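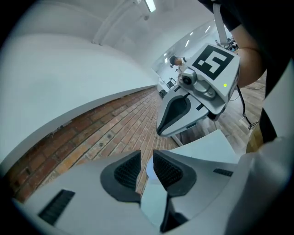
Notas do orador. Lubrificação de rolamentos em ventiladores industriais: intervalos, quantidades e erros de registo
Tamara Zamfir, 15 de junho

Diapositivo 1. Abertura
Apresentar-me e dizer já que a sessão trata só de rolamentos lubrificados a massa. Banho de óleo e circulação ficam para a sessão de julho. Pedir que guardem as perguntas sobre vibração para o fim, excepto se não perceberem um gráfico.

Diapositivo 2. Âmbito
Os dados vêm da fábrica de Clitstead, linha de secagem. Ventiladores centrífugos, transmissão por correia, dois apoios por veio. O lado da polia e o lado livre são tratados em separado em toda a apresentação. Quem trabalha com acoplamento directo pode usar o método, mas não os intervalos.

Diapositivo 3. Ponto de partida
Histórico de 793 ordens de trabalho de lubrificação, exportadas do Prundora. Dizer que a exportação traz a data de fecho da ordem e não a data de execução. Esta diferença volta a aparecer no diapositivo 7, convém deixá-la clara agora.
O plano original mandava lubrificar todos os apoios no mesmo dia, com o mesmo número de bombadas, sem olhar ao diâmetro nem à rotação. Não comentar quem fez o plano. Passar à frente.

Diapositivo 4. O que decide o intervalo
Rotação, diâmetro médio do rolamento, temperatura de serviço, posição do veio, contaminação. Explicar o factor de velocidade (rotação vezes diâmetro médio) antes de mostrar a curva. A escala vertical é logarítmica. Da última vez metade da sala leu-a como linear e a discussão perdeu-se aí.
Regra prática para a temperatura: acima de 70 graus no anel exterior, cada 15 graus adicionais reduzem o intervalo a metade. É uma aproximação. Deixa de servir perto do limite do espessante, e nesse caso muda-se de massa, não de intervalo.

Diapositivo 5. Quantidade
Fórmula no ecrã: G = 0,005 x D x B, com G em gramas, D o diâmetro exterior e B a largura, ambos em milímetros.
Fazer a conta em voz alta para D = 160 e B = 40. Resultado: 32 gramas. Perguntar à sala quantas bombadas são. A resposta certa é que depende da pistola, e é preciso pesá-la.
Procedimento de pesagem: purgar o ar, dar dez bombadas completas para um recipiente tarado, dividir por dez, escrever o valor na etiqueta da pistola. Repetir quando se troca a pistola ou o tipo de massa.

Diapositivo 6. Excesso de massa
Mostrar a curva de temperatura depois da relubrificação. Subida inicial, patamar, descida. A subida é normal enquanto a massa nova se distribui. O que interessa é o tempo até voltar ao valor anterior. Se não voltar, a cavidade está cheia e a massa está a ser batida.
Mencionar o bujão de purga. Abre-se antes de injectar e fecha-se só depois de o veio ter rodado à temperatura de serviço. Em caixas sem purga, reduzir a dose e encurtar o intervalo.
[Pausa. Beber água.]

Diapositivo 7. Qualidade do registo
Três campos em falta com mais frequência: tipo de massa, quantidade, apoio intervencionado. Sem o último, a ordem não serve para calcular nada.
Voltar à data de fecho. Há ordens fechadas em bloco no fim do mês, o que produz intervalos aparentes de zero dias seguidos de intervalos muito longos. Foram retiradas da análise. Se alguém perguntar pelo critério: mais de 12 ordens fechadas pelo mesmo utilizador na mesma hora.

Diapositivo 8. Compatibilidade
Lítio complexo com poliureia: não misturar sem ensaio. Referir o caso do ventilador Olteanu do secador 2, em que a massa foi trocada sem limpeza da caixa e apareceu óleo separado junto ao vedante. O rolamento foi substituído por precaução. Não afirmar que a mistura foi a causa, o relatório não o demonstra.

Diapositivo 9. Plano revisto
Tabela por apoio. Colunas: referência, factor de velocidade, temperatura medida, intervalo, gramas. O lado da polia fica sempre com intervalo menor, pela carga da correia. Os ventiladores Momberg têm caixa bipartida e entram numa tabela própria, no anexo.
Não ler a tabela. Escolher uma linha e percorrê-la da esquerda para a direita.

Diapositivo 10. Perguntas
Prováveis: lubrificadores automáticos (sim, mas a dose calcula-se da mesma forma), ultrassons (úteis para decidir quando parar de injectar, exigem uma linha de base por apoio), armazenamento das pistolas (na horizontal, sem pressão na mola, bico tapado).
A folha de cálculo segue por correio electrónico a quem assinar a lista à saída.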